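Lerholm Small Parcel Packaging Study
Progress report to the Fukuda program office
Last updated: October

Period covered: second quarter of the grant. Prepared by Vinh Ông, project lead.

1. Summary

Work on corrugated packaging for small parcels is on schedule in two of three work packages. Compression testing is complete. Moisture conditioning is under way. The returns survey is behind plan, for reasons given in section 4. 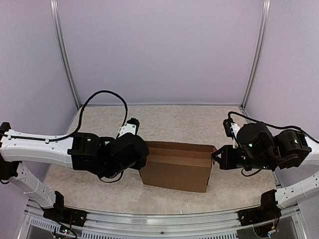
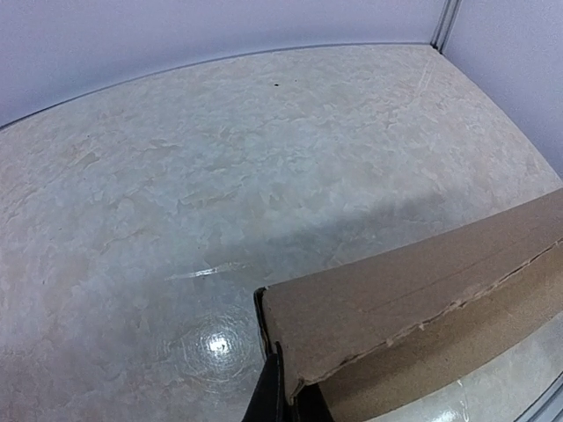

2. Compression testing

All 400 sample boxes were tested at the Sumthorpe site. Samples were drawn from 13 board grades, single wall only. Each box was closed, taped on the center seam and loaded top to bottom until failure. Peak load and deflection at peak were recorded.

Grades with higher recycled content showed a wider spread between samples than expected. The average loads were acceptable, but the weakest boxes in two grades fell below our working limit. Both grades came from the same mill order, so we can't yet separate a grade effect from a batch effect. A second order has been placed with a different supplier.

Failure began at a corner in most cases. In the remaining cases the long panel bowed outward first – this was seen mainly in the shallow box style, where the panel is long relative to its height. The shallow style will be kept in the study, but its results will be reported in a separate table.

3. Moisture conditioning

Conditioning started at Prornuvholm after a delay in calibrating the humidity chamber. Samples are held at high humidity, weighed, then moved to the compression rig within 6 minutes. The time limit was added after early trials showed measurable weight loss on the bench. Results from those trials have been discarded.

The remaining chamber runs will be finished in the coming quarter.

4. Returns survey

The survey collects damage records for parcels sent back by customers. To date 1,597 records have been received. Many list the damage only as "box" or "crushed" and can't be assigned to a failure type. The form has been shortened and now includes a fixed list of damage types. Older records will be used for totals only.

5. Budget

Spending is below plan. The difference is due to the late chamber start and will be taken up by operator hours next quarter. We request no change to the total award. We do request approval to move part of the travel line to board purchases.

6. Next steps

– Test the replacement order for the two low grades
– Finish the chamber runs
– Send the revised survey form to all participating shippers
– Draft the table layout for the final report

Contact: Vinh Ông, Lerholm project office | © Lerholm | Back to top

Related items
Lerholm packaging study: first quarter report
Board grade list and sampling plan
Sumthorpe compression test procedure
Prornuvholm chamber calibration note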